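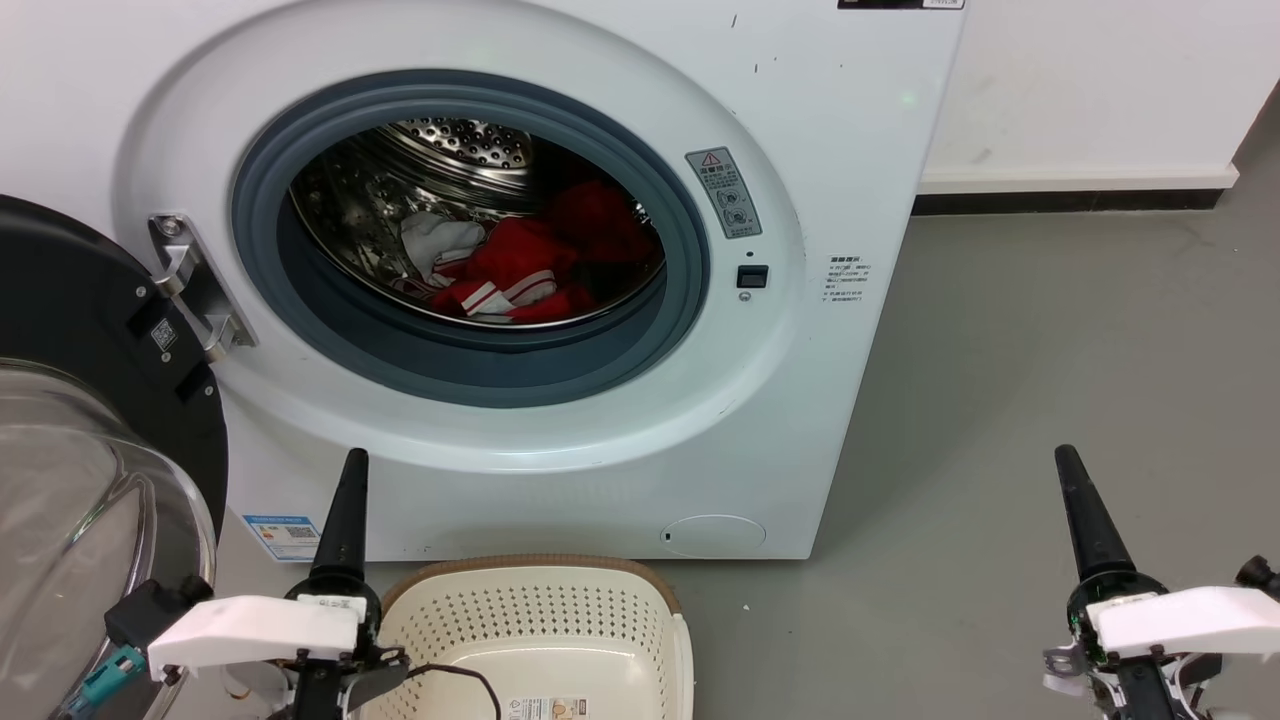
5 min read

How to share a laundry room with a robot

Updated 2020-12-08

The laundry room at Hamcombe got its robot in November. It has two arms, it unloads the washer, and it does not do the tea towels, whatever you may have heard at the front desk. The official name of the unit is Mavia. Most of the staff use other names, depending on the hour.

This page is for the people who work next to it. The Jerow manual is 68 pages long and covers torque. What follows covers Tuesdays, when the uniforms and the kitchen linen arrive together and everyone suddenly has an opinion about automation.

Before you start

You need a finished load, a basket, and the tablet from the hook by the door. Log in as yourself. The log is how the building decides who was on shift, and until someone teaches the robot to sign a time sheet, that is still you.

Step 1. Open the washer door all the way

All the way means until the hinge stops. The door opens to the left and the left gripper works right beside the glass, so a door that's been left half open turns a short job into a long, thoughtful one. The robot will try to plan its way around it. You can watch it plan. People have finished sandwiches.

Opening the door is a human job for now. It was on the list of things the robot would do by fall, and the list has since been revised.

Step 2. Put the basket in front of the drum

Use the cream basket with the brown woven-look rim. Long side facing the machine, centered under the porthole, flat on the floor. Leave a hand's width between basket and washer.

Do not use the blue hamper from upstairs. It's taller, the arms were set up for the short one, and the results were filed under "learning."

Step 3. Look in the drum

Take two seconds. Red clothes heaped on one side and one white cloth stuck against the other wall is a perfectly good load to hand over as far as the robot is concerned. Whether the white cloth should have been in there with the reds is a question for whoever loaded it, and the robot has been very gracious in not asking.

Pull these out by hand first:

Anything with a long strap or drawstring
Anything tied to anything else
Fitted sheets, which defeat everyone equally

Step 4. Step back and press Start

Stand behind the line on the floor. Press Start on the tablet, then confirm, then confirm that you meant it. The arms come up on either side of the basket and the grippers go in for the pile.

It picks one thing at a time. You, a person with a bus to catch, would grab an armful. Try not to demonstrate this. A slow load still leaves you free to fold the one before it, and that's the whole arrangement: it bends down to the drum and you stay at the table.

Step 5. Check behind it

When the tablet says Done, it means the robot can't see any more laundry. Put your own hand in, feel around the fold of the door gasket and give the drum a turn. Socks live up there. Log what you find under Missed Items, even if it's only one, even if it's yours.

If it stops halfway

Read the tablet before you touch anything. "Grasp failed" usually sorts itself out after another try. "Obstruction" means the door or the basket has moved, so press Pause, fix it, and press Resume. If the screen shows a plain number and no words, press the red stop, unload the rest yourself, and leave a note for the morning shift with the number on it. "It's doing the thing again" has been received as a note and was not found useful.

Never reach into the drum while the arms are moving. This is the one rule with no joke attached.

What changes for you

Less bending. The Mansilla site has been at this longer and has 2,598 loads in its log, and the complaint that dropped off there was lower backs. The complaint that replaced it was having to be told when to move by a tablet – a fair point, and it's been passed along.

The job sheet has changed as well. "Unload washers" is gone and "attend unit" has taken its place, and attending turns out to involve opening, placing, checking, logging, and standing behind a line. Nobody's hours were cut at Hamcombe over this. If yours look different on the schedule, ask, and bring the old one with you.

Loading, sorting, stain treatment, folding and the lint trap all stay with people. So does noticing that a shirt needs a button. Put those in the mending bin on the left of the folding table, with a slip saying which button.

Return the tablet to its hook with the charger in.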